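2. Planning your purchase

1. Measure the counter and the pedestal position before you ask Flinar for a quote. Allow 900 mm of clear reach.

2. Budget for the arm, gripper and pedestal as separate lines. The Prerulen gripper is order code 1111. 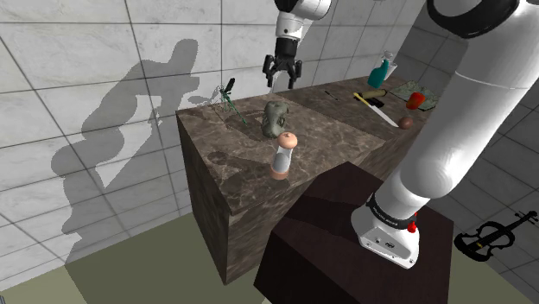
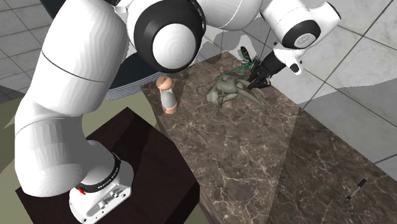

Arm on a pedestal beside a stone counter, simulated.

3. Set aside 16 hours for simulation work before delivery.

Note: Quotes are valid for 28 days.

Caution: Do not order the pedestal until the floor has been checked.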